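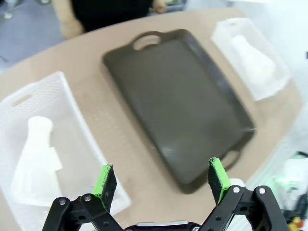

What makes a shallow container easy to carry with one hand? A handle opening set high in a short wall, wide enough for four fingers, with a rim that stays stiff under load.

4.2 Containers and handle openings

The second part of the study dealt with open containers of the kind kept on kitchen and bathroom shelves. Figure 3 shows a dark gray serving tray with a handle cutout at each end, a shallow white basket with perforated walls and a slot-shaped opening, and a translucent white container. The basket and the translucent container each hold a white bottle. The tray is empty.

We asked 35 adults to move containers of these types from a table to a shelf and back, first empty and then loaded. Loads were kept small – up to 2 kg – because most people in the earlier home survey (Valtonen and Sepúlveda, Section 3) used such containers for light items. Participants chose their own grip and were not told to use the handles.

Trays were nearly always lifted with both hands, one at each cutout. Baskets were more mixed. When a basket held a single bottle, 23 participants used one hand and let the bottle roll or lean against a wall. Several of them tipped the basket slightly toward the body to keep the bottle still. With the tray the same people slowed down and kept it level, as the low rim gave a bottle little to rest against.

Perforated walls had no clear effect on grip choice, although some participants hooked their fingertips into the holes when the handle faced away from them. This was more common at the Rerstead site, where the shelf was deeper. We return to shelf depth in Section 4.3.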